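News > Community Projects > Press Releases

Shared Workshop in Inholm Presents Home-Built Sorting Robot and Publishes All Plans

INHOLM, February – The members of the Broltton shared workshop are pleased to announce that their table robot, named Drarkstead, has now sorted 3142 household items in testing. The robot was built in the evenings by people who have other work during the day. All drawings, the parts list and the program are now free for any person who wishes to build the same machine.

Drarkstead is made for one simple task. It looks at small packages on a table, chooses one, picks it up and puts it with others of the same kind. The workshop selected this task after a discussion in which many members complained of the same kitchen drawer, where tea, snacks and batteries live together without any order.

The project is led by Kurniawati Tambunan, who repairs sewing machines and joined the workshop in order to use its drill press. "I did not plan to build a robot," says Tambunan. "I wanted to make holes in one piece of steel. Then I saw that a motor was lying on the shelf for a long time, and I asked if I may take it."

The machine stands on a base of aluminum extrusion, which the members cut by hand saw. The first version of the base was too light, and the camera was shaking each time the arm stopped. For the second version the group added heavier corner plates and changed the speed of the shoulder joint. The second base needed 44 hours of work, including one evening that was lost to a wrong size of bolt.

The table is covered with carpet. On a smooth board the boxes moved away when the fingers touched them from the side, and on the carpet they stay much better. The dark color also helps the camera to find the edge of a pale box. Black boxes are still a weak point, and the group is working on the lighting.

For the tests the members brought packages from home. They did not choose easy ones. A wrapper that is crinkled gives a different shape every time, and a bottle on its side likes to roll. The long and flat box is the most educational, in the opinion of Tambunan, because the robot must decide to hold it across the narrow side and near the middle. If it holds the box near one end, the other end goes down and pulls the box out of the fingers.

"We have 704 photographs of failed grips," says Tambunan. "I am proud of them. When a new member comes, I show these first."

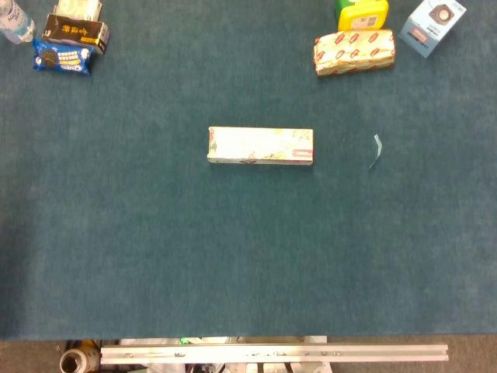 Can the robot pick up a long box without crushing it?

It can, if the box is stiff enough. The fingers close slowly and stop when the motor current rises above a set limit. This limit is a number in the settings file, and builders should begin with a low value and increase it in small steps. Soft paper boxes need a lower limit than tins or plastic containers.

The control program was written by the members during the winter and runs on a used desktop computer. It does not need an internet connection. The plans include a wiring drawing, a cutting list for the base and a page of mistakes which the group recommends not to repeat.

The workshop opens its doors every Tuesday evening at seven o'clock. Visitors may bring one package of their own and let the robot try it. Glass is not accepted. Children are welcome together with an adult, and everybody is asked to stay behind the yellow rope when the arm is moving.

Printed copies of the plans can be requested at the Broltton front desk in Inholm.

Comments

pretzel_bench: Does the cutting list give the size in inches also? My saw has only inches.

Marta K.: I visited with my son. It dropped our raisins two times and then it managed. He talks of it all week.

oldlathe: Corner plates are the right decision. I would use thicker.

Related items
Pretorius Tool Library Extends Evening Hours
How to Square an Aluminum Base With Hand Tools
Broltton Workshop Seeks Used Stepper Motors
Repair Evening in Inholm: What to Bring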